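Section 8: Hanging and Setting the Drumance Sheer Track

I've put up more of these tracks than I care to admit, so I'm writing this part the way I'd tell it to a friend on a stepladder. If you bought the Plalden kit instead, skip to the next section (your brackets clip in from the front and you'll only get mad at mine).

Before you start

You'll want a drill, a pencil, a level, a tape measure and the little bag of gliders that came taped inside the box. Check the cardboard tube too! I once threw out the end stops with it and had to order another set from Welter.

CAUTION: Don't drill above a window until you know where the wiring runs. If there's an outlet or a switch right beside the window, run a detector over the wall first.

Mounting the track

1. Hold the track up where you want it and mark both ends in pencil. I go 100 mm above the top of the window, but suit yourself.

2. Mark your bracket spots no more than 800 mm apart. Put one close to each end, then divide up whatever's left in between.

3. Drill your holes. For concrete or brick, switch to a masonry bit and use the gray plugs. For drywall, find the studs or buy proper anchors, and please don't trust the plastic ones from the junk drawer.

4. Screw the brackets on, but leave them a touch loose. You need the wiggle room for the next step.

5. Push the track up into the brackets until each one clicks, then lay the level on it and tighten everything down.

NOTE: If one bracket won't click, it's nearly always turned 90 degrees the wrong way. Mine was. Twice.

Hanging the sheer

6. Slide all the gliders in from the open end before you fit the end stop. I know it sounds obvious, and I still forget.

7. Hook the curtain on, starting at the outside edge and working toward the middle. Keep the fabric over your shoulder as you go so the weight isn't pulling on the first few hooks (this saves a lot of swearing).

8. Fit the end stop and draw the curtain across by hand, nice and slow. A sticky spot usually means a burr where the track was cut, and a bit of fine sandpaper takes care of it.

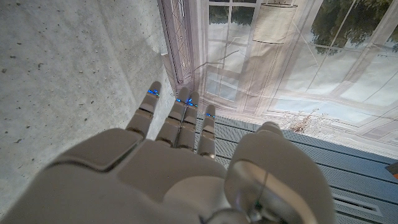 Fig. 8. Sheer curtain at the window.

Letting it drop

Leave a new sheer hanging for a few days before you touch the hem. The Pascual fabric in particular relaxes a little, and if you hem it the first night you may be unpicking it later. For creases, use a steamer on low and work from the top down.

CAUTION: Steam burns. Keep your free hand behind you, never behind the fabric.

If the hem still looks uneven after that, go back and check the track with your level before you cut anything.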